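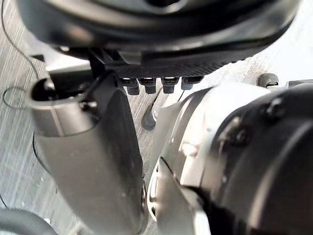

Clornari has completed its first period of automated dish handling in the staff kitchen at our Sasgate site. This thread sets out what has changed for the people who work there. (1/7)

The kitchen handles about 2000 items on a full working day: plates, cups, trays and bowls. Until this spring, every one of them was lifted by hand. Wrist and shoulder strain was the complaint raised most often by kitchen staff in our yearly survey. (2/7)

The arm, known internally as Clodano, is assigned to bowls and small plates. Pots, glassware and knives remain with staff. This division was proposed by the kitchen team and adopted without changes. (3/7)
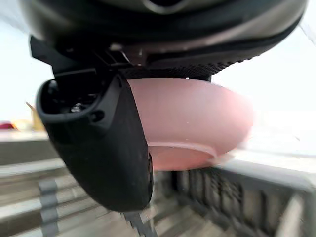

Bowls were the slowest item to introduce. They vary in depth and weight, and a grip that suits one may mark another. Staff on the early shift spent many hours correcting the settings, and that time was paid as training. (4/7)

No position has been removed. The team remains at 8 people. Two roles have been rewritten to include daily checks of the arm, and both were moved up one pay step in October. Staff who preferred to keep their former duties have done so. (5/7)

Some concerns remain open. Employees report that the work area is louder and that conversation at the sinks is harder than before. Several also find it tiring to wait on a machine that moves at its own pace. We are reviewing both points with our safety partner, Meesuk. (6/7)

The full report, including the 724 comments received from employees across the site, is available at the Sasgate front desk and on the staff pages. Further comments may be sent to the workplace office until the end of November. (7/7)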